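# Spooling and setting the drag on a spinning reel

Most line twist and most lost fish on a spinning reel come from the same place: line that went on badly at home. These steps cover a 2500 to 4000 size reel with a monofilament backing and a braid main line. Monofilament or fluorocarbon alone goes on the same way, with the backing steps left out.

## What you need

- Reel and rod, with the reel seated and the bottom guide in use
- Braid on its filler spool
- A few yards of 8 or 10 lb monofilament for backing
- A damp cloth
- Line cutters that cut braid cleanly
- A spring scale, zeroed
- A bucket of water if the filler spool has no holder

Work at a table with a clear edge. The rod needs room to point straight at the filler spool.

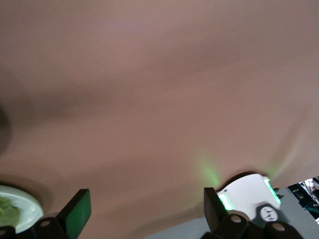

*Plain tabletop, plate at the corner.*

## Step 1: Check the spool

Take the spool off the reel and look at the lip. A nick in the lip will cut braid on the cast. Run a cotton ball around it; if fibers catch, polish the spot with very fine wet paper or replace the spool. Check that the drag washers sit flat and that the retaining clip is in its groove. Put the spool back and hand-tighten the drag knob.

The Skimano reel used for this page has a rubber band molded into the spool arbor. If yours has one, braid can be tied straight on and Step 2 can be skipped. Pierina Villa still puts backing on hers, and there is no harm in it.

## Step 2: Put on the backing

1. Open the bail.
2. Pass the monofilament through the bottom guide, toward the reel.
3. Tie it to the arbor with an arbor knot. Wet the knot and pull it down.
4. Trim the tag to 1/8 inch.
5. Close the bail and wind on enough line to cover the arbor with two full layers.

Braid tied to a bare metal arbor will slip. The spool then turns under the line and the drag seems to have failed, even with the knob fully tight.

## Step 3: Join the braid

Use a double uni knot. Make five turns with the monofilament and eight with the braid. Wet both sides, draw them together slowly, and trim close. The join should lie flat when you wind over it. If you can feel a hard lump through the next few layers, cut it out and tie it again.

## Step 4: Wind under tension

Place the filler spool so that line leaves it in the same direction as the bail lays it on. Most spinning reels turn the bail clockwise when seen from the front. Lay the filler spool flat on the floor, label up, and wind 20 turns. Lower the rod tip and let the line go slack. If it coils on itself, flip the filler spool over and continue.

Hold the line between finger and thumb in the damp cloth, ahead of the reel. The tension should be firm enough to put a slight bend in the rod. Loose braid lets the upper wraps dig into the lower ones, and the next hard cast stops dead.

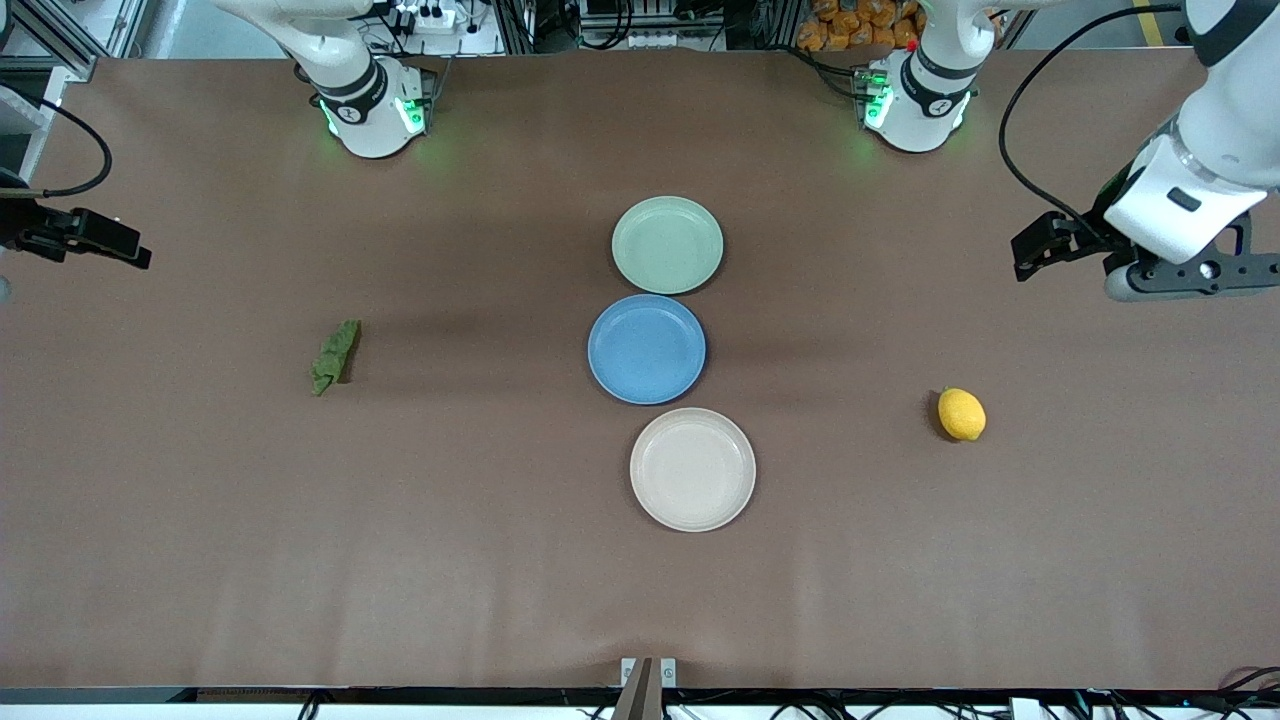 **How full should the spool be?**

Stop when the line is 1/8 inch below the lip. With thin braid you can go slightly closer. An overfilled spool throws loops; an underfilled one costs distance.

## Step 5: Set the drag

Set the drag with the scale, on the rod, with the line through all the guides. Friction in the guides adds load that you will not see if you pull straight off the reel.

1. Tie the leader end to the scale hook.
2. Have a second person hold the scale, or fix it to a post at knee height.
3. Hold the rod at 45 degrees.
4. Lean back steadily until the spool turns, and read the scale.
5. Adjust the knob by one or two clicks and repeat.

The usual setting is 25 percent of the breaking strength of the weakest part of the rig. For a 12 lb leader that means 3 lb at the scale. With a 28 lb leader it is 7 lb, which is more than many small reels can hold smoothly. Check the maximum drag listed for the reel before going that high.

Pull several feet of line each time. The needle should rise, fall slightly as the spool starts, and then stay put. If it jumps back and forth, the washers are dry or dirty. Stela Grecu's old Detano did this every spring until the felt washers were cleaned and given a thin coat of drag grease.
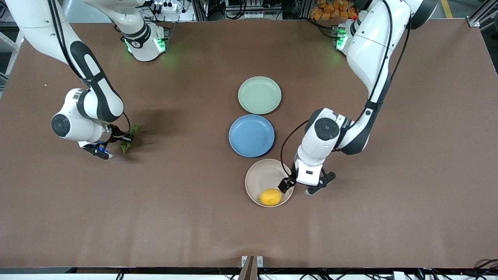
**Should the drag be left tight between trips?**

Back it off completely before storing the reel. Felt washers under constant pressure take a set and start to stick. Set the drag again with the scale before the next trip.

## Step 6: First casts

Tie on a plain weight of 1/2 ounce and make ten casts over grass or open water. Start at half effort. Close the bail by hand after each cast and pull the line snug before winding – most wind knots begin with a slack loop on the first turn of the handle.

If a loop stands up on the spool, stop. Open the bail, pull off line until the loop is gone, and wind back on through the cloth.

## Faults

| Fault | Likely cause | Fix |
|---|---|---|
| Spool turns under the line | No backing | Strip and repeat from Step 2 |
| Line piles at the front or rear | Wrong number of spool shims | Add or remove one shim under the spool |
| Braid digs in | Wound too loose | Rewind through the cloth |
| Drag starts with a jerk | Dry or dirty washers | Clean and grease |

Shims go on the main shaft, below the spool. Add one if line builds up toward the bottom of the spool – remove one if it builds toward the lip. Change a single shim at a time and wind on a full layer before judging the result.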